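斯蒂尔特布里奇办公楼座椅更换进入第二阶段 旧椅逐把检测后分流

2005年7月 办公设施栏目

斯蒂尔特布里奇(Stiltbridge)办公楼的座椅更换工作本月进入第二阶段。按照项目组公布的安排,本阶段涉及座椅290把,集中在三层、四层和五层东侧。第一阶段已于去年12月结束,范围限于一层接待区和二层会议室。全部工作完成后,楼内登记在册的座椅总数为2,365把,与更换前持平,不增设工位。

本次更换由设施管理部门牵头,供货及检测由贝克迪尔(Bakedier)公司承担。项目负责人郭万植(Man-sik Kwak)介绍,第二阶段的处理对象以带扶手的脚轮椅为主,固定脚椅和吧台高椅不在范围之内,另行安排。折叠椅仍由会务组管理,此次不做登记。

与第一阶段相比,做法有一处调整。去年的旧椅按楼层整批撤出,未区分状态,统一送往库房,结果在库房内进行了二次分拣,占用场地的时间超出计划。本阶段改为在工位旁逐把检查,检查完毕当场确定去向,再行搬运。每个检查小组负责7个相邻工位,完成后填写一张汇总单,交楼层联系人签收。

检查分为四个部分:底部、连接件、扶手、软包。

底部检查包括椅腿和脚轮。检查人员将椅子侧放,逐个转动脚轮,记录有无卡滞、偏摆和缠绕物。缠绕物以头发、线头和包装带碎屑居多,清除后重新测试。脚轮轴套松动的,更换整只脚轮,不做单独修补。同一把椅子的脚轮须为同一规格,混装的一律换齐。椅腿末端与脚轮插杆的配合间隙用塞尺测量,超出允许值的判为不合格。测量结果保留原始读数,不得取整。

三至五层地面为浅色人字纹铺装,对脚轮硬度较为敏感。项目组在4月对比过两种轮面,硬质轮面在试验区留下细纹,软质轮面未见明显痕迹,但滚动阻力偏高,拉动椅子时需要的力更大。最终选用软质轮面,阻力偏高的问题列为观察项,在投入使用后第三个月复测。试验区设在四层茶水间外侧,所留细纹已做抛光处理,处理后的区域继续用作对照。

连接件检查指椅腿、椅身与靠背框之间的螺栓和接头。检查人员先目视检查有无缺失,再用扭力扳手逐一复紧。复紧后仍有位移的,拆下检查螺纹;螺纹损伤的接头不得继续使用,也不得以加垫片的方式处理。项目组要求复紧前后各做一次摇动测试,测试时一人按住座面,另一人沿靠背框横向施力,左右各五次。出现异响的椅子单独编号,静置一天后重测,两次结果不一致的以第二次为准。

扶手部分检查扶手面有无开裂、脱层,以及与靠背框交接处是否松动。扶手上附着的胶带、标签及其残留物须清除,清除时使用中性清洁剂,不得使用溶剂。去年曾在两把椅子上试用溶剂型除胶剂,扶手表面出现发白,此后停用。若附着物下方存在裂纹,按开裂处理。

软包部分检查座面回弹和面料磨损。座面中央加载后撤除,静置两分钟,测量残余凹陷。面料起绒、起球不作为报废依据,破口长度超过规定值的更换座垫。黑色面料的椅子表面磨损不易辨认,须在侧光下复看一遍。靠背面板与座垫分别评定,只有一项不合格时仅更换该项。污渍先行干刷,再做局部清洁,清洁后自然晾干,不使用热风。

负责现场检测的罗怡瑟(I-seul Ra)表示,耗时最长的环节是连接件。“螺栓的位置在靠背框下面,坐着的人看不到,平时也没有人去拧。正常情况下一把椅子20分钟可以做完四项,接头需要拆开的时候,时间要加倍。”她说,各小组配备的扳手规格一致,每天开工前校验一次,校验记录附在汇总单背面。

工位上的桌子不属于更换范围。桌脚会影响椅子的进出和摆放,检查小组同时核对椅子与桌脚之间的净距。对于T形桌脚,底部横向脚板伸出较长,椅子推入时脚轮可能与之相碰。项目组要求以椅子朝向桌面正中、脚轮不接触脚板为标准位置,不能满足的工位由楼层联系人调整桌位,调整后重新核对走道宽度。桌面下方的线槽松脱、插座盒偏移等问题只做记录,移交弱电组处理。
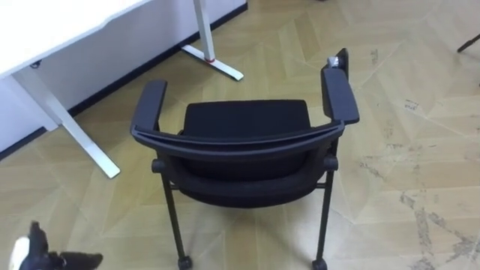 图:待检的黑色带扶手脚轮椅,左后方为白色办公桌。

检查结果分为三类。第一类为可继续使用,清洁后放回原工位,贴绿色编号。第二类为可修复,送至地下一层的德鲁夫斯特德(Druvstead)维修间,修复后编入备用,不保证回到原工位。第三类为报废,拆解后金属件、塑料件和软包分别存放,由回收单位按周清运。完好的脚轮和螺栓可以留作备件,须单独装袋并注明拆下日期。

新椅型号为“妍”(Yeon)系列带扶手款,座面高度可调,到货后先在库房抽检,再送至各楼层。抽检项目与旧椅相同,增加气杆升降一项。包装材料当日带离,不得堆放在走道和消防门附近。外箱上的批次号由库房统一登记,楼层不再重复抄录。

施工时间安排在工作日17时30分以后,遇楼层有晚间会议时顺延。员工个人加装的腰靠、坐垫和扶手套须在检查前自行取下,未取下的由小组装袋,写明工位号,放在桌面上。自行购置的座椅不在登记范围内,楼层联系人应提前在汇总单上注明,避免误搬。对座椅高度或扶手有特殊要求的员工,可向本楼层联系人领取申请表,已在第一阶段提交过的无须重复提交。

第二阶段的顺序为五层东侧、四层、三层。五层西侧因地面修补未完成,列入第三阶段,具体日期另行通知。备用椅的借用办法不变,仍在地下一层登记,借期不超过五个工作日。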